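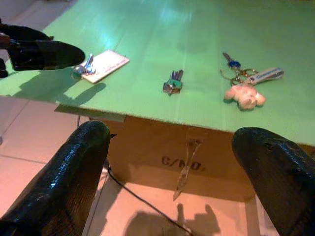
Khoury Hall craft room, July walkthrough

Work surfaces: OK. Everything steady, and the new layout gives people so much more elbow room!

Exits: OK. Both doors open fully and the signs are lit.

Extinguisher, tag 241: OK. Pin in, needle in the green. Lovely to see it back on its hook.

Outlets: 2 need covers. Please get these done before the Merero kids' class starts.

Paper cutter: OK. Blade locked down, guard tight (great work, whoever fixed it).

Storage shelves: FIX. Top shelf at the Zeson side is overloaded, so move the paint cans to the floor.

First aid kit: restock small bandages and tape.

Floor: OK, swept right into the corners!

Recheck outlets and shelf by 4 p.m.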